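Shelf dusting, teleop demos
August 2, 2019

Picked up where the April runs left off. Same task: clear paper scraps off the Sedo shelf with the duster, right arm only, operator on remote control. Target for the session was 30 demos. Files run from 2729, minus the ones I threw out.

I still don't buy the Tindall plan of collecting more of the same and letting the policy sort it out. Going back over the recordings, the operators mostly learn to flick. They find one wrist motion that sends paper off the top, and every demo after that is the same flick. Train on that and we get a robot that flicks whether or not there is paper in front of it. The Wuter write-up calls this "consistent technique." I'd call it one demo copied 30 times.

Also not settled: what counts as clean. If a scrap goes from the shelf to the table, the log marks success. It has only moved the mess, and no customer would sign off on it. I want the table in the success check before anyone quotes a rate.

Lag on the remote felt worse after the Starkico update. Have not measured it, so leaving it out of the summary.

3032, duster by the top shelf, paper still on it and more down on the table:

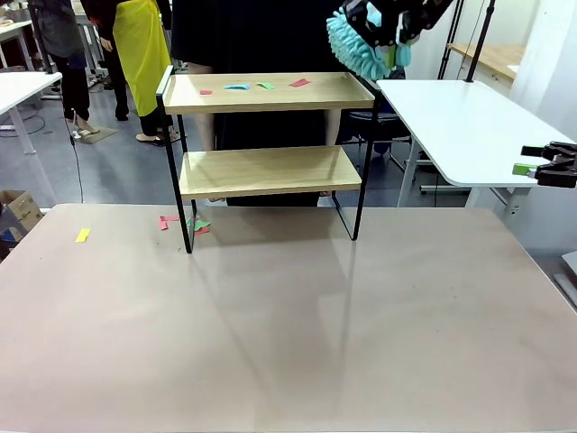
Tindall's reply was that the success check can be fixed afterward in labeling, and that stopping to argue about it costs demos. Maybe. Relabeling does nothing for the flick. Asked for 4 runs with slow strokes only, to compare. No answer yet.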